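June, 6.40 in the morning
Beverley Tuhiwai

Slept five hours. The kitchen fitters are due at eight on their second day, and the wall unit that used to hold all the plates is now lying on its back in the hall with its doors taped shut. I measured the new one again before breakfast. Internal shelf depth is the figure I got wrong in April, when I took it from the outside of the carcass and forgot the back panel and the hinge plates. The Saarela brochure gives 400 mm wide per bay, and that is a nominal figure as well. Usable width between the side panels is less, and the shelf pegs take a little more if a plate is pushed right to the side.

The practical consequence is that the crockery has to be cut down. I have put this off for longer than the kitchen itself took to order. When I emptied the cupboards in the spring I wrapped everything and wrote KITCHEN on every box, which is a useless label for a box that comes out of a kitchen. I should have written the contents and the stack height. I have now done that for the pans and the baking tins, in pencil, on the short side of each box where it can be read when they are stacked.

Cost so far, for my own record: units paid in full, worktop deposit of 200 paid, balance on fitting. The Trirum sink came to 66 more than quoted because the waste kit is sold separately. I have written this on the inside cover of the folder so that I stop looking it up. The Zorkolier tap is still not here.

1.15 in the afternoon

Fitters at lunch. First wall run is up and level. The older of the two showed me that the wall is out of true by the thickness of a pencil over the length of the run, and he has packed the rail behind with plastic shims. He recommends not loading the top shelves until the end panel is fixed. I agreed to this readily, having nothing to put on them.

With no worktop and no table - the table is under a dust sheet with the oven on it - the only flat surface left in the place of any size was the bed. Müzeyyen came over and we sorted there. She wanted to do it by colour. I wanted to do it by diameter and height, since that decides what fits under a shelf. We began with a small lot of plates and bowls, straight out on to the patchwork cover with nothing under them. A mattress is a poor surface for sorting. Anything with a narrow foot leans towards whatever is heaviest, and two bowls set down a hand's width apart will be touching by the time you have gone for a third. On the other hand nothing chips.

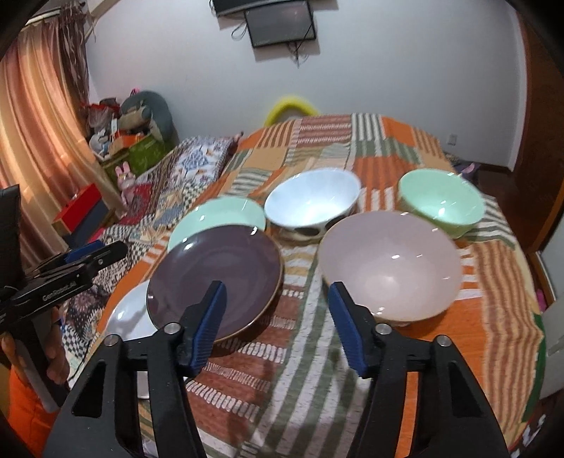
Plates and bowls on the patchwork cover.
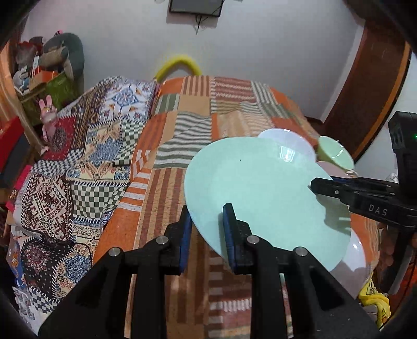 Method, in case I have to do it again after the next box. Take one piece. Run a finger round the rim with the light behind it. Turn it over and do the foot ring, where the unglazed part is, because that is what scratches the piece underneath when they are stacked. Tap it once with a knuckle. A sound piece rings and a cracked one gives a short flat note, though thick stoneware is dull either way and the test tells you very little. Then rule across the widest part, and height at the rim. Write both down. Müzeyyen called the figures out and I wrote, until she got bored and started calling them out in Turkish to see whether I would notice. I got as far as the forties.

The stacking rule I settled on is that a bowl may only sit inside a bowl if the upper one drops to at least half its own depth. Otherwise the pair takes up nearly the height of two separate bowls and is less stable than either. This disqualifies most mixed nesting. Bowls from different makers hardly ever share a wall angle, so the upper one catches on the rim of the lower and wedges. I have broken one that way, years ago, trying to free it with warm water on the wrong half. The outer has to be warmed and the inner cooled. I did both the same and then used force.

Plates are easier. A flat plate with a low rim adds very little to a stack, and the limit is the weight I can lift down with one hand from above shoulder height. I put this at six. Müzeyyen says eight, but she is taller and has not had the wrist. Six it is, and the dinner plates go on the lowest shelf so the question hardly arises.

Paper between plates: no. I have gone back and forth on this. Felt discs collect crumbs, kitchen paper slides, and the grey foam rounds that came with the Ronulov casserole have started to go sticky at the edges and leave a mark. Foot rings that are properly smooth need nothing. For a rough one, a few turns on wet fine abrasive paper, 400 grit, and rinse. I did two of the soup bowls like this last winter and they no longer mark the table.

3.50

The plates that are staying are the plates we use. That was the whole of the argument in the end and it took an hour. I had a column for pieces kept on account of who gave them, and Müzeyyen asked me to read it out, and it was longer than the column for pieces used in the past month. Her proposal is one shelf for such things and a fixed limit, so that when the shelf is full a new one means an old one goes. I accept the limit. I do not accept that it should be the top shelf, as nothing on the top shelf will be looked at again before I die or move.

She took the two big serving dishes for her sister. I wrapped them in a towel each, rims apart, standing on edge in the bag. Plates and dishes travel better on edge than flat. Laid flat they take the load of every bump through the centre, where they are weakest. I told her this at the door and she said she knew, I had told her in the spring.

Remaining: the glasses, the mugs and the box of lids. I am not hopeful about the lids.

8.20 in the evening

Fitters left at five. Second wall run is up but not adjusted, so the doors hang with a visible step between the third and the fourth. I was asked not to touch the hinges. The hinges have three screws each, and the one nearest the front moves the door sideways, the rear one in and out, and the plate screws up and down. I have not touched them.

I put a single stack of plates into the lower cupboard to check clearance. With six plates there is room to get a hand in over the top and lift, with my knuckles clear of the shelf above. With eight I would have to tilt them to get them out. I also tried the shelf one peg lower, and this gives enough height above for the tallest bowl but costs the hand room below. Left it on the upper peg. The bowls can go in the next bay, where there is only one shelf.

Then took the stack out again, because of the dust. They will be cutting the end panel tomorrow in the hall and the dust gets into everything, closed doors or not. The whole lot has gone back in the box, on edge, with the lid down and the measurements on the short side.

Things to ask at eight: whether the end panel is cut before or after the plinth; whether the extra shelf pegs are in the bag with the handles or were never supplied; what they have done with my good pencil. Also the invoice. It gives 1099 for the tall cupboard and I have the quote here with a lower figure on it, and the difference is either delivery or a mistake. I will photocopy both before I raise it.

Ate standing up, toast and the last of the soup, out of the pan. Bed to be cleared of packing paper before I can get into it. I am leaving the ruler on the bedside table, as I want to do the mugs first thing, before the water is turned off at half past eight.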